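Notes on the cloth table, second release. Read the "What I don't believe" section before you quote anything from `folds.csv`.

# cloth-table

A log of everyday cloths being dropped on a table, flattened, folded and stacked, with a few side measurements on creases and lint. It started as an argument over whether the Prurnow line of kitchen cloths folds flatter than whatever was in the drawer already. The argument is still going.
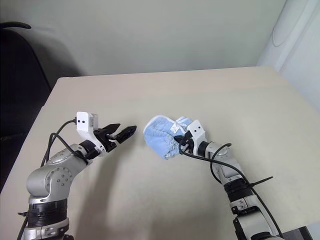

The same table in both, with a light blue cloth in the first.
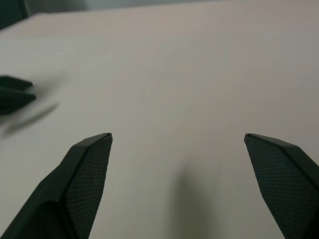
Each cloth got twelve entries in the log. With 86 cloths that comes to 1,032 rows, and the fact that it comes out even should make you a little suspicious. It made me suspicious. I went back through the sheets and found four rows where the notes field says "redo" with no sign of what was wrong with the original. Those rows are kept and flagged `redo=1`. The originals are gone.

Compiled by Sena Annan. Sheets kept by Sena Annan and Yasuo Sakamoto. Crease scoring by Ayane Murakami and Adelmo Rinaldi. Fiorella Valentini lent most of the older tea towels and would like it known that the stains came with them.

## Files

| File | What it holds |
|---|---|
| `folds.csv` | One row per fold, the main table |
| `cloths.csv` | One row per cloth: color, weave, size, condition on arrival |
| `creases.csv` | Crease scores, two scorers, before and after pressing |
| `lint.csv` | Tape counts from the tabletop, incomplete |
| `sheets/` | Scans of the paper sheets, coffee ring included |
| `CHANGES.md` | What moved between releases |

All CSV files are UTF-8, comma separated, with a header row. Empty means nobody wrote it down. It does not mean zero. The first release had zeros in those cells and at least one person averaged them.

## How a row gets made

1. Wipe the table and let it dry.
2. Drop the cloth from shoulder height. Don't tidy it.
3. Write down the starting shape: `flat`, `heap`, `rope` or `tent`.
4. Flatten it, working from the edges.
5. Fold in half, then in half again. Long side first for towels, either side for squares.
6. Write down whether the corners meet, and by how much they miss.
7. Put it on the stack or send it for pressing.

Pressing means a board and a 900 g weight left on the folded cloth for 90 minutes. There was a long discussion about whether the weight should scale with the size of the cloth. It probably should. It doesn't.

Step 2 is the weakest part of the whole procedure. "Shoulder height" depends on the shoulder, and a cloth that has just been folded four times drops differently from one straight out of the laundry bag. We asked people to shake each cloth once before dropping. Yasuo shakes hard. You can see it in the starting shapes if you split by `sheet_by`.

## Columns in `folds.csv`

- `cloth_id`: matches `cloths.csv`. Sewn labels on the towels, marker on the hem for everything else. The marker washed out of several hems and those cloths were re-identified from the description, so treat near-identical white squares with care.
- `round`: 1 to 12, in order for each cloth. There is no guarantee that round 5 of one cloth happened anywhere near round 5 of another.
- `start_shape`: one of the four words listed earlier. `tent` was meant for a cloth standing up off the table at one point. In practice it got used for any heap the writer found interesting.
- `flatten_ok`: 1 if no doubled edge was left before folding. Judged by eye.
- `corner_miss_mm`: the worst corner, read off a ruler. Look at the last digit and you'll see how fond everyone is of fives.
- `lumpy`: 0 or 1. A folded cloth is lumpy if you'd unfold it and start over at home. Yes, that is the definition. We tried a better one with a height gauge and it disagreed with common sense more often than it agreed.
- `pressed`: 0 or 1.
- `redo`: see the top of this file.
- `sheet_by`: initials of whoever wrote the sheet, which is not always who scored the creases.
- `notes`: free text, lightly cleaned for spelling. Complaints left in.

## The cloths

Mostly tea towels and plain wiping squares, with some napkins and a handful of thin cotton dusters. `condition` runs from `new` through `used` to `tired`. Any cloth with a hole bigger than a fingertip was left out, so the collection leans toward cloths in better shape than the ones in my own kitchen.

Colors are written the way a person would say them: light blue, white, gray stripe, mustard. Please don't convert them to color codes. One reader of the first release did that and then reported a relationship between hue and lumpiness. The blue ones had more rounds done by the person who marks everything lumpy. That was the relationship.

The Prurnow cloths are marked in the `maker` column. The rest say `unknown` unless there was a legible label. We paid for the Prurnow cloths ourselves, in two separate packs, and the two packs don't feel alike to me. Ayane says they do. There is a `pack` column if you want to take a side.

## The table

A plain, pale, matte top. It was picked over the alternatives because cloth doesn't skate on it, and that is a bigger choice than it sounds. On a slick table the first fold drags the bottom layer along with it and `corner_miss_mm` goes up for every cloth. So any result in this folder is a result about cloth on this kind of surface. If you have a glossy table, you have a different data set and you should go collect it.

Small cloths are easier to straighten near the middle than near the edge, where part of the cloth can hang over and pull. We didn't record position on the table. It was suggested early on, by Adelmo, and I said it wouldn't matter.

Color matters too, for the scorers anyway. White cloth on a pale top is hard to judge. A doubled white edge gets missed more often than a doubled mustard one, I would bet, though the only support I have is a short run where Adelmo re-scored white cloths over a dark tray and changed his mind on a good share of them. The tray scores are not in this release. They were written on the back of an envelope and I don't trust my copy.

## What I don't believe

**That Prurnow cloths fold flatter.** The mean corner miss is lower for them. They are also newer, squarer, and more uniform than anything else in the bag. Filter to `condition = new` and most of the gap closes. What's left could easily be the difference between someone's careful morning and someone's bored afternoon.

**That practice helps.** Round 12 looks better than round 1 across the board, and it's tempting to say people learned the cloths. But the cloths had been folded eleven times by then and had creases to follow. The design can't separate the two. A wash between rounds would have done it, and we didn't have the patience.

**That the crease scores agree.** They agree after the scorers talked. The first batch was scored apart and the second was scored at the same end of the same room. Use `scored_apart = 1` if you care about agreement, and be ready for a worse number than you wanted.

**Anything at all in `lint.csv`.** The idea was fine: press tape on the tabletop after each cloth, count the fibers. The counts depend on who wiped the table beforehand and how seriously they took it. I've kept the file in only because the Tevport group asked for it twice.

## Uses that seem fair

Comparing starting shape with how long the notes are, if you like that sort of thing. Checking a folding procedure of your own against ours, provided you copy the surface and the drop. Teaching someone how to read a messy log. Valdebenito used the first release for that, and their list of errors was longer and better than mine.

Please don't use it to recommend a product. Prosanov quoted the first release in a leaflet about pressing boards, with the pressed rows only, and left out that the scorers knew which cloths had been pressed. They did know. The board was right there.

## Known problems

- Cloth 31 and cloth 47 may be the same cloth.
- Sizes were taken before washing for some cloths and after for others. `size_when` is blank where we can't tell.
- Two pages in `sheets/` are upside down. The rows from them are right.
- `rope` was added as a starting shape partway through. Earlier ropes are in there as `heap`.
- December rows have shorter notes. Cold room, short tempers.

## Changes in this release

Zeros replaced with blanks where nothing was recorded. `pack` and `scored_apart` added. Color spellings settled on "gray." The summary chart has been taken out; it had error bars and I can't reconstruct where they came from.

Last edited Sep 28, 2022. Corrections go to Sena, with the cloth number and the round, and a scan of the sheet if you're arguing with a ruler reading.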